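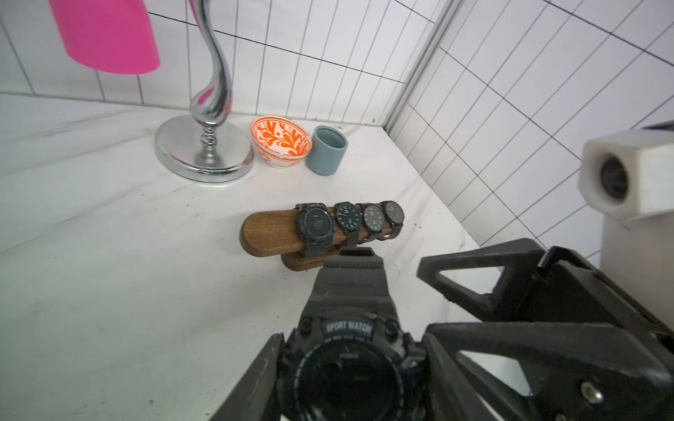
Unit 2. Case study: slip during strap handling

In cycle 1,821 of the Grosano trial the watch turned in the fingers on its way to the stand. The controller reported a good grip, as finger width was still within limits.

Cause: grip force had been set at 36 N on a metal case and left unchanged for rubber straps.

Points to note
Finger width does not detect rotation.
A slip check must stop the arm before it lowers.

Reading: Michalski, fault log, p. 78. Bring your own force plots to the lab.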